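Shared workshop's two-handed robot sits down to breakfast, on screen

04/07/2024

The members of Rerkitz, the shared workshop behind the old tile warehouse, have spent most of a year and a good part of their tool fund on a robot with two arms. It has yet to touch any food. Its simulated twin, meanwhile, is surrounded by the stuff.

The project is called Ulomance, a name that won a vote nobody remembers holding. It started in December, when Ignacio Kapoor brought in a pair of secondhand arms and announced that they would be clearing the workshop's snack table by spring. Spring came. The snack table is still cleared the traditional way, by people who were only passing through to borrow a drill.

Kapoor has been building the physical machine on a bench by the back door, helped by whoever is waiting for the laser cutter. Rafsan Nanayakkara looks after the simulation, where the same moves get tried before anyone risks a motor on them. The two men share a soldering station and disagree about most other things.

"His version never has a loose cable," said Kapoor. "I would also look good if I lived inside a computer."

Nanayakkara points out that his version has been through the pickup routine 500 times and has not yet needed a bandage. The real left arm knocked over a coffee on its second outing, and the coffee was his.

Money has been tight but not tragic. Members chipped in through a jar marked "HANDS," which several visitors took for a soap collection. The controller software, Codura, was written in-house over 19 evenings and has a settings page that only its author can find. He has promised a manual. He promised it in December as well.

Pastry first, vegetables later

The current round of work is about reaching and gripping on a laid table. Nanayakkara picked the menu himself, on the theory that a robot able to handle a croissant without turning it into crumbs can be trusted with almost anything. In his latest setup the right hand is open over the croissant, which shares a glass plate with an éclair, while the left waits next to a red bell pepper on a white plate. Kapoor has asked why the pepper is at breakfast. He was told it is a matter of grip.

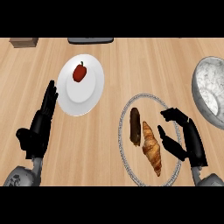

Open bench night

Rerkitz plans to let the public watch both versions of Ulomance at its next open bench night. The simulation will run on the big monitor, and the arms will be on the bench with the power on, provided the replacement fuses arrive. Entry is free. Parking is on Khan Street, as the yard is full of somebody's kayak.

Visitors are welcome to bring baked goods for testing. Kapoor asks for plain croissants only, please, after a long talk with Nanayakkara about what jam does to a finger joint.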